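The Office Dispenser Is a Piece of Plumbing and Should Be Treated as One

April 4, 2018

Most small offices choose their drinks machine the way they choose a doormat. Someone finds one in a catalog, it fits the budget, and it goes wherever there is a free stretch of wall. From then on it is described as furniture. My argument is that a dispenser is a piece of plumbing with a cabinet around it, and that the decisions worth arguing over are the dull ones: clearance, drainage, height of the outlet, distance to the place where people put things down.

I have looked after break rooms in three buildings, the last of them the Gostemport annex, where 453 people share five dispensing points. That ratio is fine on paper. In use it is poor, and the number of machines has little to do with it. Two of the five do nearly all the work. The other three stand in places where a person with a cup in one hand has no second surface within reach, and people walk past them to get to the other two.

The catalog sheet gives a flow rate, a tank volume and a footprint. It seldom gives what I would call the working footprint, meaning the cabinet plus the space a person needs to stand, reach the outlet, wait, and step back without meeting the next person in line. For a floor-standing cabinet I plan on 1000 mm of free floor in front and a usable surface at one side, no farther away than a bent arm. If the surface is missing, people invent one. They use the top of the cabinet, a radiator cover, or the nearest windowsill, and after a month the sill is the break room counter whether or not anyone planned for that.

I have no objection to windowsills as such. A sill at the right height is a good shelf: it has daylight, it gets wiped, and a bottle left on it is visible to its owner. The objection is that a sill beside an opening window has two jobs, and the jobs conflict. A full row of bottles means the lower sash stays shut. A tilting upper pane gets around this, and where I have had any say in a renovation I have asked for tilting panes on the dispenser side of the room.

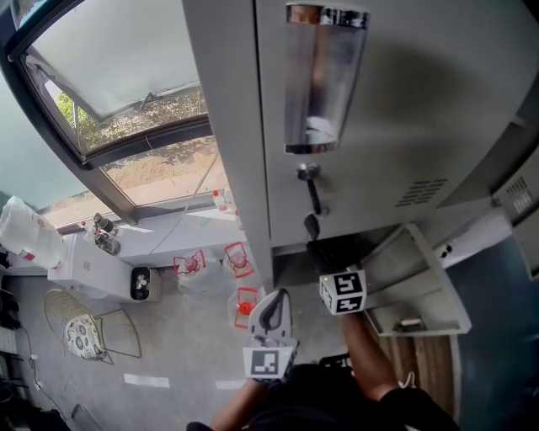
Ventilation is the second item that gets lost. A cabinet with a cooling circuit rejects heat through its grilles, and a grille pushed up against a wall or a stack of cup boxes does its job badly. The compressor then runs longer, the cabinet gets warmer, and the complaint that reaches me is that the water is not cold. The usual response is to turn the thermostat down, so the compressor runs longer still. I have seen this cycle end in a service call that consisted of moving one carton. The label on the carton said paper cups. The invoice said two hours.

My rule is that nothing is stored against a vented face of the cabinet, including for the afternoon. A strip of tape on the floor enforces this better than a notice. People do not read notices in break rooms. They do, for reasons I can't supply, respect tape.

Third, the outlet. Dispensing areas are generally sized for a cup or a mug, and the catalogs draw them with a cup in place. The vessel people bring now is a bottle, often a tall one, and a tall bottle goes in at an angle. An angled bottle fills to two-thirds and then spills, and the spill goes wherever the recess lets it go. When the Gekberg office replaced its units last June, the specification I wrote had one line that drew comment: a minimum clear height under the nozzle, measured with the largest bottle we could find in the building. The supplier thought this fussy. It cost nothing and removed the most common source of water on the floor.

Floors deserve a sentence of their own. Wood beside a dispenser is defensible if the finish is maintained and if there is a tray deep enough to hold a careless fill. Without both, the boards next to the machine will show it before anything else in the room does. I would still choose wood over carpet. Carpet hides the leak until the smell announces it, by which time the underlay is a separate project.

Then there is the matter of controls. A knob and a lever can be understood by a visitor in one attempt. A touch panel with four icons can be understood by the people who use it daily and by the technician. I accept that panels offer portion control and temperature steps, and that some offices want them. For a shared unit in a corridor or a common room, I would take the lever. It can be worked with a knuckle when the fingers are full, it gives feedback through the hand, and when it fails the part is cheap. The replacement lever for our older Urkutska cabinets is part number 2101 in the service list, and I keep two in a drawer. I have no equivalent drawer for touch panels.

The counterargument I hear most is that all of this is excessive for a machine that dispenses drinks. A bad position costs each person half a minute, and half a minute is nothing. I would answer that it is half a minute several times a day, for everyone, for the life of the lease, and that moving a cabinet before the supply line is fixed costs around an hour of one person's time. After the line is fixed it costs a plumber, a patch of wall and a shutdown.

So before the next unit is ordered, do the work with an empty carton of the same dimensions. Put it where the machine would go. Stand in front of it with a bottle in one hand and a bag in the other, and see where the bag ends up. Open the window. Walk past while a second person is standing there. The Nogueira floor plan went through two revisions on the strength of this test, and the final position was on a different wall from the one in the drawings. The supply line had to be extended by a short run of pipe, which I put in the budget under plumbing.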